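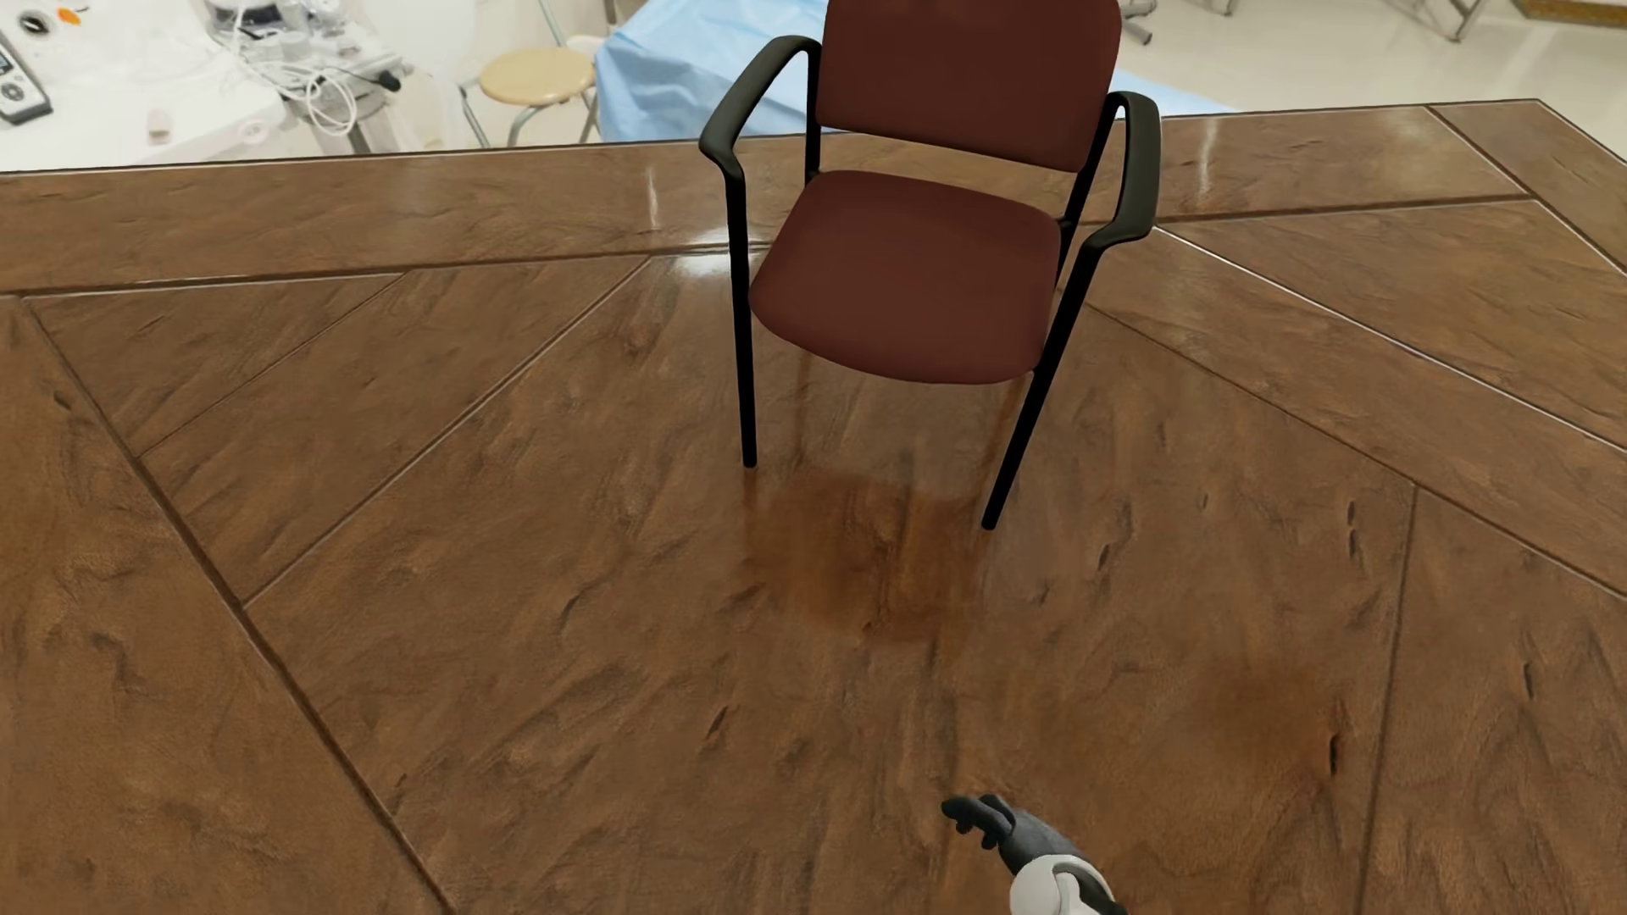
Is the robot taking over the suite resets?

It's taking over the furniture part, meaning chairs, and only in the mornings for now. Beds, kitchens, bathrooms and anything to do with a guest's belongings stay with the fourteen of us on the turnover team, and so does the final sign-off on every suite.

I've been asked that question in the lunchroom, in the parking lot and once through the door of a washroom stall, so when the newsletter went looking for someone to write about the Prano trial I figured I might as well get it all down in one go. I've been on turnovers at Climow since before we had the Shabalala building, and I'm one of the two people who got pulled off regular shifts to work on the robot side of things. The other one is Pieter Mabaso, and if you've seen the pair of us hunched over a screen in the old linen office with our coffees going cold, that's what we've been up to.

A bit of background for anyone in the Skosex Road office who doesn't do suites. When a guest checks out, the furniture is almost never where it started. People drag the armchair over to the window, or to the TV, or they pull all the dining chairs into a ring to play cards (fair enough, I'd do the same). Every piece has to go back to its marks, and it has to be done before the floors, so whoever is doing floors ends up waiting on whoever is doing chairs. It's the dullest part of the job and it's the part that gets our backs. I've had two stretches on light duties myself and both of them started with an armchair.

So that's the bit being handed over. The robot goes in first, puts the chairs back on their marks and leaves, and then we come in and do the rest with a clear floor in front of us.

Most of what Pieter and I do happens on the computer. Before the robot tries a layout in a real suite it practises in a rendered one, and somebody has to decide what "right" looks like in there. I thought the Prano people would do that. They do the programming, but they've never turned over a suite in their lives! The first version they sent us had the armchair squared up to the wall like a waiting room. Ours sit on an angle, toward the table, so a person in the armchair can talk to people who are eating. I must have explained that for half an hour, and then I went and moved a real chair for them on a video call and they got it in ten seconds.

We've watched 728 practice runs so far, and I can tell you that sitting and watching is tiring in a totally different way from stripping beds. For each one we mark where the chair finished, whether the robot kept clear of the table, and whether it did anything we'd call rude. That last one was my idea. Pushing a chair by the seat back when there's a perfectly good armrest is rude, in my books. Parking itself in the doorway is very rude. Pieter types it in with more dignified wording.

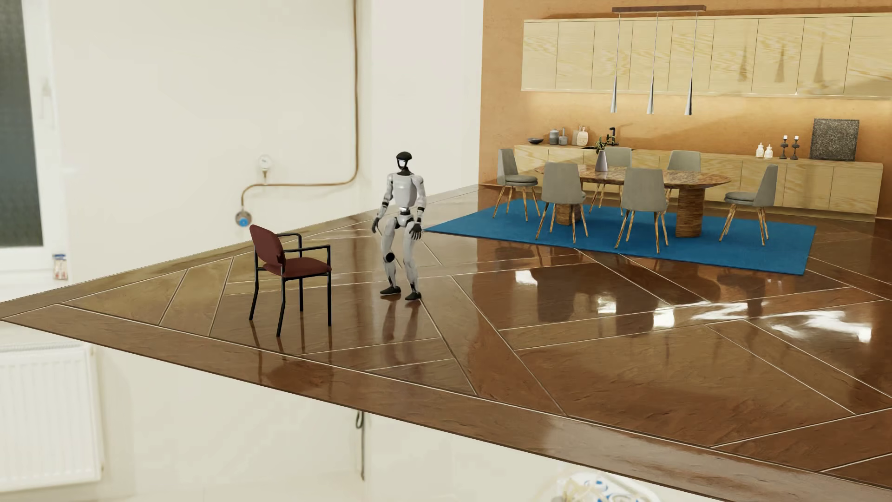
The robot on the practice floor, with the armchair on one side and the dining set on the other.

Shiny floors have been our biggest headache. A chair has a reflection underneath it, and on some of the early runs the robot seemed to be getting its distances off by a hand's width, and Pieter's theory was that it was mixing up the chair legs with what was mirrored below them. I thought he was overthinking it. We asked for a batch with a duller floor and the misses dropped off, so I owe him a lunch. After that we asked them to go back to the glossy one and leave it glossy, seeing as half our suites get buffed on Sunday nights and you can practically do your hair in them on Monday.

Rugs are next. I don't want to get into rugs.

Now for the part people really want to know about, which is hours. I'm going to stick to what we've been told in writing. Nobody's guaranteed hours are being cut during the trial, and the trial goes to the end of October. Any time saved on chairs is supposed to go into the rest of the suite. At the moment a standard turnover is booked at 60 minutes and it's staying booked at 60 minutes, even where the robot has been through first. I pushed hard for that one and I'm glad I did. If you're finding that your supervisor has quietly tightened your sheet, come and tell me or Pieter, because it isn't meant to be happening and we can't raise it if we don't hear about it.

What happens after October I can't say. I've asked, and the answer was that it depends on how the trial goes, and I said that wasn't much of an answer, and it was written down. I'd sooner you heard that from me than thought I was keeping something back.

A few things have changed already and not all of them are for the better. The early start is quieter. Two of us used to do chairs together and that was when you caught up on everybody's kids and complained about the elevator, and I do miss it. Some of the newer staff have said the same. On the other hand, Monday mornings used to finish me off by ten o'clock and lately I've had enough left in the tank to cook supper. There's also more walking back and forth to check, since the robot can't tell you that a chair has a wobbly leg or a sticky arm. You still have to put your hands on every single one. Please do! A chair sitting dead on its marks looks finished, and I've already walked past one that had jam on it.

There's a training slot coming up for anyone who'd like to learn the watching and marking. You don't need to be good with computers (I'm certainly not, I had to be shown how to make the window bigger). What you need is to know what a finished suite looks like, and everyone on turnovers knows that better than the folks who built the thing. It's paid at your regular rate plus the lead premium, and it's sitting down, which if your knees are anything like mine is worth a thought. The sign-up sheet is on the board outside the linen office. We've got room for six.

Prano has asked us for a list of layouts to practise next. I've put down the corner suites with the long table, and the ones with the ottoman that everyone trips on. With 400 suites across the buildings we won't get to all of them, so if there's a room that drives you round the bend, write the number on the sheet and say what's awkward about it. "Everything" has already been submitted for the whole third floor, thank you, I recognized the handwriting.

Pieter and I are in the linen office from seven until the lunch rush most days. Knock loudly, the dryer's right behind us.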